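Orange bag (household recycling) 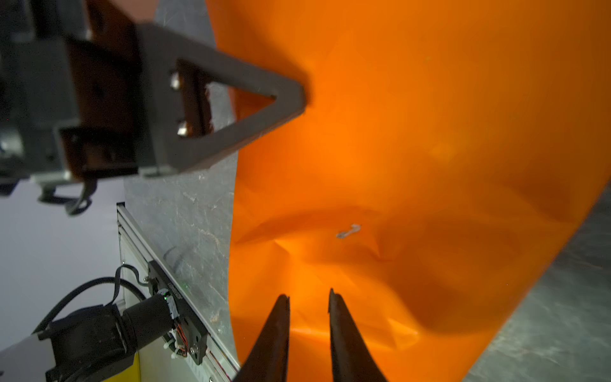 Glossy orange plastic, creased into soft folds, over a mottled grey surface.

An orange bag is a coloured plastic sack or sheet liner used in some household waste schemes to keep one kind of material apart from ordinary rubbish. The colour has no fixed meaning. In one district it may stand for mixed dry recycling, in the next for food waste or old clothes, and residents who move house are usually advised to read the local leaflet before putting anything out.

Material

Most orange bags are made from polyethylene film. Low-density film is soft and stretches before it tears. High-density film is thinner and crisper, and makes a rustling sound when handled. The dye is mixed into the plastic before the film is blown, so that it does not rub off on hands or clothing. A glossy finish comes from the way the film is cooled and has little bearing on strength.

The film creases easily. Once folded or crumpled it rarely lies completely flat again, and light falls unevenly across the wrinkles, which can make one bag seem to be several shades of orange. Small bits of dirt and paper cling to it through static, especially in dry rooms.

Use in Clirivel

The Clirivel scheme began with 800 households in the Rolach quarter. Each was given a roll of orange bags for cans, cartons and plastic bottles, while glass continued to be taken to street banks. Bags were collected on Saturday mornings and carried to the sorting hall at Zidura. After the first season the scheme was extended to the Bermúdez estate, where shared bin stores made it necessary to hang the bags on wall hooks.

Residents were asked to rinse containers, to leave lids on bottles and to tie the bag with a single knot. Double knots slowed the work of opening at the hall. Nappies, garden waste and crockery were not accepted, and a bag holding any of these could be left at the kerb with a printed tag.

Storage and folding

Unused bags are supplied on a perforated roll or in flat packs. Loose bags may be pressed flat by hand on a table, folded lengthwise into four and then rolled from the closed end, so that air escapes through the mouth. They should be kept out of direct sunlight, which makes the film brittle and fades the dye, and away from cookers and heaters.

Bags of this kind can suffocate a small child and should be stored out of reach.

Disposal

Torn bags are accepted with other soft film at Zidura if they are clean and dry. Film with tape or labels attached is put aside by hand. Compostable bags, sold in a similar orange in a few shops, must be kept separate, as they spoil the recycled plastic.

See also: Bin liner; Kerbside collection; Plastic film; Refuse sack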